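문의 내역 상세

접수 채널: 고객지원 > 주방 상판·표면 관리
제품: Kosevix 천연 대리석 상판, 적갈색 계열
작성자: Adoración Robles
상태: 해결됨
제목: 상판에 흰 점이 안 지워집니다. 얼룩인가요, 흠집인가요?

[최초 문의]

안녕하세요. Maltau 지점에서 상판을 구입해 쓰고 있습니다. 짙은 적갈색에 흰 줄무늬가 있는 제품입니다. 설치는 5월에 했고 그동안 큰 문제는 없었습니다.

며칠 전부터 과일 접시를 올려두는 자리 주변에 하얀 점이 여러 개 보입니다. 물걸레로 닦아도 그대로입니다. 주방세제를 묻혀서 다시 닦았는데도 똑같습니다. 처음에는 설탕이나 소금이 떨어진 줄 알았는데 손으로 밀어도 움직이지 않습니다.

걱정되는 점은 이렇습니다. 첫째, 과일즙이 스며들어 돌이 상한 것인지. 레몬과 포도를 자주 올려놓습니다. 둘째, 플라스틱 접시를 끌어서 생긴 흠집인지. 셋째, 원래 있던 무늬인데 제가 이제야 본 것인지. 식초로 닦으면 하얀 물때가 빠진다는 글을 보았는데 해도 되는지도 알려주세요.

[1차 답변 - 지원팀]

문의 주셔서 감사합니다. 식초는 사용하지 마세요. 대리석은 산에 약해서 식초, 레몬즙, 구연산이 닿으면 표면 광택이 죽습니다. 욕실용 물때 제거제도 마찬가지입니다.

원인을 구분하려면 사진이 필요합니다. 문제가 되는 자리를 위에서 내려다본 각도로 찍어 올려주세요. 접시는 평소 놓는 위치에 두셔도 됩니다. 아래 내용도 같이 적어주세요.

- 손톱으로 긁었을 때 걸리는 느낌이 있는지
- 물을 발라 젖은 상태에서 점이 사라지는지, 그대로인지
- 설치 후 발수제(실러)를 바른 적이 있는지
- 평소 쓰는 세제 이름

[고객 추가 답변]

사진 올립니다. 접시는 Bustamante에서 산 연한 살구색 플라스틱 접시이고 테두리가 물결 모양입니다. 제가 말한 점은 접시 아래쪽에 있는 것들입니다. 하나는 포도 오른쪽에 있는 작은 조각 같은 것이고, 더 큰 것은 삐죽삐죽한 별 모양입니다.
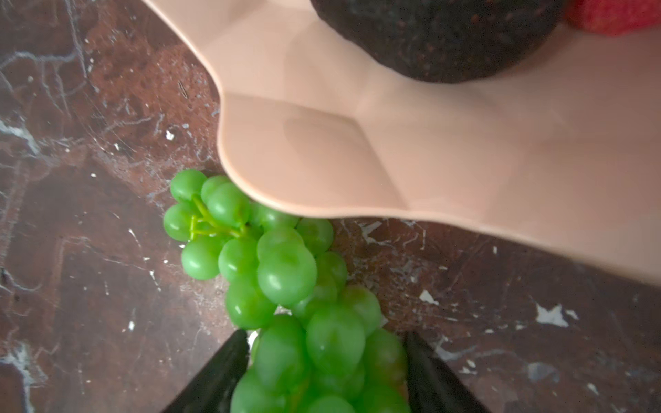
첨부 1. 접시 테두리 아래쪽 상판의 흰 점, 위에서 촬영

질문하신 내용입니다. 손톱으로 긁으면 큰 별 모양은 전혀 걸리지 않습니다. 작은 조각 같은 것은 아주 살짝 걸리는 것 같은데 확실하지 않습니다. 물을 바르면 둘 다 그대로 보입니다. 발수제는 설치 기사님이 한 번 발라주셨고 그 뒤로는 안 했습니다. 세제는 Ponthorpe 중성세제를 물에 타서 씁니다. 식초는 아직 안 썼습니다.

[2차 답변 - 지원팀]

사진 확인했습니다. 별 모양의 큰 점은 돌 안에 있는 흰 결정일 가능성이 높습니다. 이유는 다음과 같습니다.

산에 의한 손상(에칭)은 보통 물방울이나 컵 바닥처럼 둥근 윤곽으로 나타나고, 색이 하얗게 튀기보다 그 자리만 뿌옇게 보입니다. 문의하신 점은 윤곽이 각지고 색이 또렷합니다. 오른쪽 아래에도 비슷한 흰 알갱이와 짧은 줄이 많이 흩어져 있습니다. 왼쪽 위에는 그물처럼 퍼진 가는 흰 줄이 있고, 왼쪽 아래 모서리 근처에는 더 넓은 흰 줄이 있습니다. 이 계열의 석재에서는 흔한 무늬입니다.

접시를 끌어서 난 흠집은 대개 가늘고 한 방향으로 이어집니다. 사진에서 그런 모양은 찾지 못했습니다. 다만 빛의 각도에 따라 안 보일 수 있으니 손전등을 상판에 낮게 눕혀 비춰보시기 바랍니다.

포도 오른쪽의 작은 점은 사진만으로 판단하기 어렵습니다. 살짝 걸린다고 하셨으니 굳은 이물질이거나 작은 패임일 수 있습니다. 아래 순서로 확인해 주세요.

1. 접시와 과일을 모두 치우고 미지근한 물로 자리를 닦습니다.
2. 중성세제 2 ml를 물 200 ml에 풀어 부드러운 천에 적십니다.
3. 천을 점 위에 올리고 4분 기다립니다.
4. 플라스틱 카드를 눕혀 가볍게 밀어봅니다. 칼이나 금속 수세미는 쓰지 마세요.
5. 맑은 물로 두 번 닦고 마른 천으로 물기를 없앱니다.

떨어지면 이물질입니다. 떨어지지 않고 손톱이 들어가는 느낌이 나면 패임으로 보고 수리 접수로 넘기겠습니다.

[고객 추가 답변]

시키신 대로 했습니다. 작은 것은 카드로 미니까 떨어졌습니다. 딱딱하고 하얀 부스러기인데 무엇인지는 모르겠습니다. 떨어진 자리는 매끈하고 색도 주변과 같습니다. 별 모양은 그대로입니다.

손전등도 비춰봤습니다. 별 모양 위로 빛이 끊기지 않고 지나갑니다. 접시 테두리 왼쪽에도 아주 작은 흰 점이 하나 있는데 이것도 손에 걸리지는 않습니다. 설치 날 찍어둔 사진을 확대해 보니 별 모양이 같은 자리에 있습니다. 그때는 그 위에 보호 필름이 있어서 제대로 못 본 것 같습니다.

하나만 더 여쭙겠습니다. 과일 접시를 계속 여기 둬도 되나요? 포도는 씻어서 바로 올리는 편이라 물이 떨어질 때가 많습니다.

[3차 답변 - 지원팀]

설치 당시 사진에도 있다면 석재 고유의 무늬가 맞습니다. 제거 작업은 필요하지 않고, 연마를 해도 없어지지 않습니다. 왼쪽의 작은 점도 같은 종류로 보입니다.

접시는 그 자리에 두셔도 됩니다. 씻은 포도는 체에서 물기를 뺀 뒤 접시에 담아주세요. 즙이 상판에 떨어지면 바로 닦으시고, 자른 레몬이나 오렌지는 상판에 직접 놓지 마세요. 접시 밑에 물이 고인 채로 밤새 두는 것도 피하시는 게 좋습니다. 접시를 옮길 때는 끌지 말고 들어서 옮기세요.

발수 상태는 물방울로 확인할 수 있습니다. 상판에 물을 몇 방울 떨어뜨리고 15분쯤 뒤에 닦았을 때 그 자리가 어둡게 변해 있으면 발수제를 다시 바를 때입니다. 색이 짙은 돌이라 차이가 잘 안 보일 수 있으니 밝은 낮에 해보세요.

[고객 추가 답변]

물방울 시험을 접시 자리와 싱크대 옆에서 했습니다. 접시 자리는 변화가 없고 싱크대 옆은 조금 어두워졌다가 저녁에 돌아왔습니다. 싱크대 쪽만 발라도 되나요?

[4차 답변 - 지원팀]

부분 도포도 가능하지만 경계가 보일 수 있어 싱크대가 있는 상판 한 장 전체에 바르시는 것을 권합니다. 바르기 전에 완전히 말리시고, 남은 발수제는 제품 설명서에 적힌 시간 안에 닦아내세요. 굳으면 하얗게 남습니다.

[처리 메모]

원인: 별 모양 점은 석재 무늬, 작은 점은 표면에 굳은 이물질(고객이 직접 제거)
조치: 세척 방법 및 산성 세제 사용 금지 안내, 싱크대 쪽 상판 발수제 재도포 권장
부품·방문: 없음
종료 후 90일 안에 같은 증상이 있으면 이 문의에 이어서 답글을 남길 수 있습니다.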